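Business Communication, Handout 7
Incentive travel and staff retreats: purpose, cost and reporting

1. Terms

An incentive trip is given in return for a result, usually a sales figure. A retreat is given to a team whether or not a target was met. The two are often mixed up in company announcements, and the difference matters for both tax treatment and tone. In these notes "event" covers both.

Set case: Jevedach, a direct sales firm founded in 1981, with offices in Lundodstead. Each December it takes its leading sellers away for three nights. The qualifying rule is a fixed sales total per person, published 11 months before departure.

2. Measuring the return

The usual method compares sales in the quarter before the qualifying period with sales in the quarter after the trip. It is weak on two counts. Sellers may hold orders back until the period opens, and staff who leave after the trip drop out of the second figure. A control group is seldom available in a small firm.
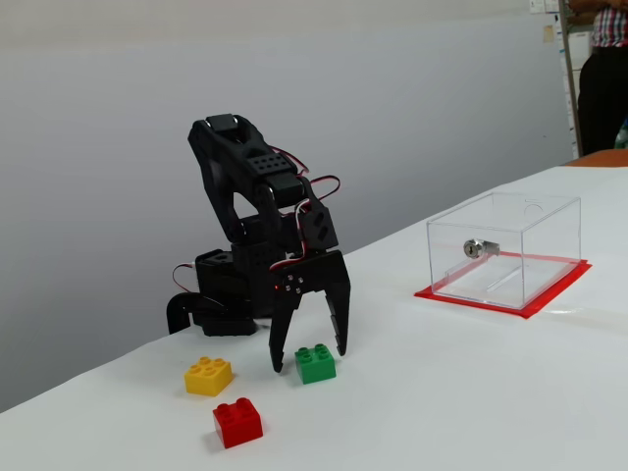
Ettore Caruso objects in his margin notes to the set case that the quarter after the trip is the wrong one to use, as December travel is followed by the slowest trading weeks of the year. He would compare the same quarter across two years and leave the trip dates out of it. Either method may be used in the assignment, provided the choice is stated.

Costs to include: travel, rooms, meals, working hours lost, cover for absent staff. Costs often left out: the organiser's own time and cancelled places.

3. The qualifying rule

A fixed total favours sellers with large territories. A percentage rise favours new starters with a low base. Alemayehu, the second firm in the reading, uses a mixed rule under which a team qualifies together. Complaints fell in the first year, but stronger sellers asked to change teams.
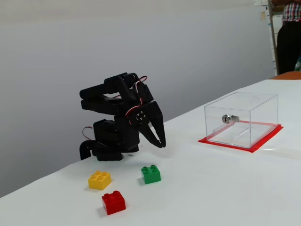 4. The announcement afterwards

Order of contents: who attended, where, for what reason, one quotation, one line on the firm. Keep the quotation to a single claim that the speaker can support. "A great success" is not a claim unless a measure follows it.

Check the names of all attendees and get consent before release. Thomas Russo's draft for the Moto retreat (reader, item 3) is marked up to show where praise has been used in place of fact. 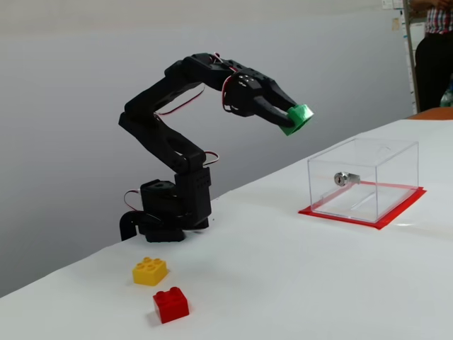 Fig. 1. Robot arm on a white table, gripper closed on a green object.

5. For the seminar

Rewrite the Moto draft in no more than seven sentences. Bring a costed list for a two-night retreat, with one line on what would count as failure.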